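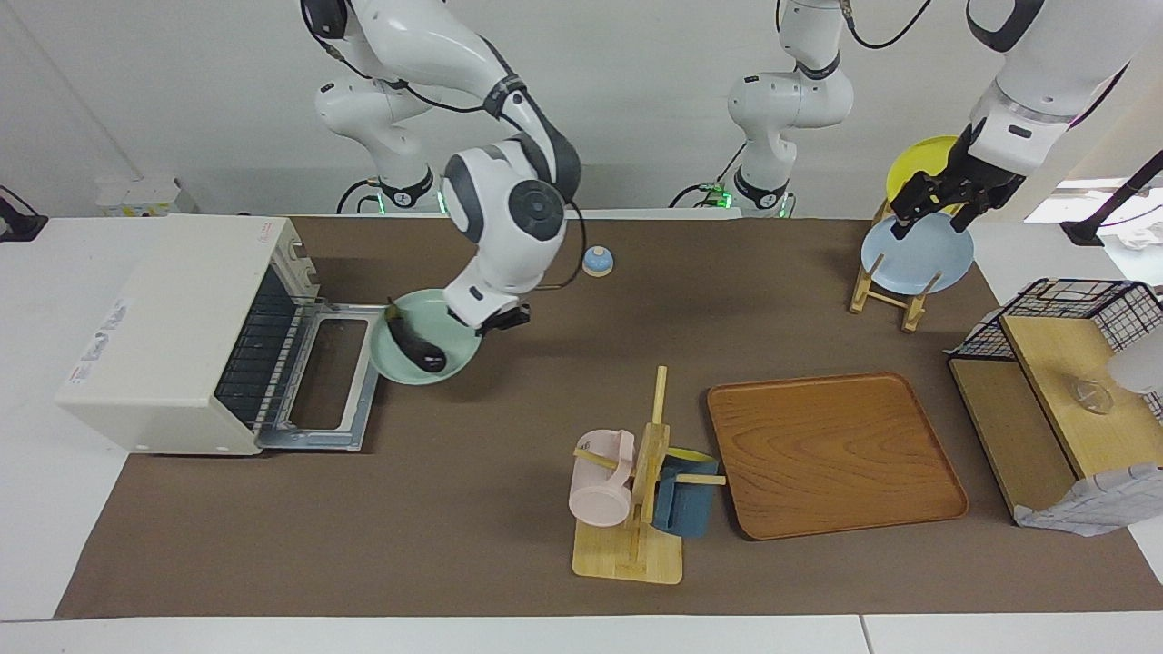
Dish practice at the Prendano bench: one gripper on the mint-green bowl, the other on a blue plate in the rack.

Hi, and welcome to Prendano! We're a small shop that teaches two-armed robots to do kitchen chores, and we do the teaching ourselves, by remote control, one plate at a time.

I started the company after years of writing motion code for packing lines at Cekonov. I liked the work (mostly), but I kept thinking how much quicker it would be to just show the machine what I meant. So now that's my day. I sit down, take a controller in each hand, and the arms follow along while everything gets recorded. Mugs on a mug tree, plates in a rack, toaster oven doors, eggplants. You get oddly good at eggplants!

There are six of us, and everybody drives, including me and whoever is doing the books that week. New people spend their first 20 hours on nothing but bowls and plates before we keep any of their recordings. Plates are harder than they look – grab the rim a little crooked and you'll be fighting the rack the whole way down.

Our recording software is called Prendeo. We wrote it for ourselves, then the folks at Jacquet asked for a copy, and now 16 labs and workshops use it. It still has the ugly gray menu from the first version and I'm a bit attached to it.

We've got 19 kitchen tasks in the library so far, and we're adding folding dish towels in November, which I am both excited and nervous about. If you have a chore you'd like shown to a robot, or you want to come try the controllers, drop us a line through the contact page. Bring your own mug if you want coffee!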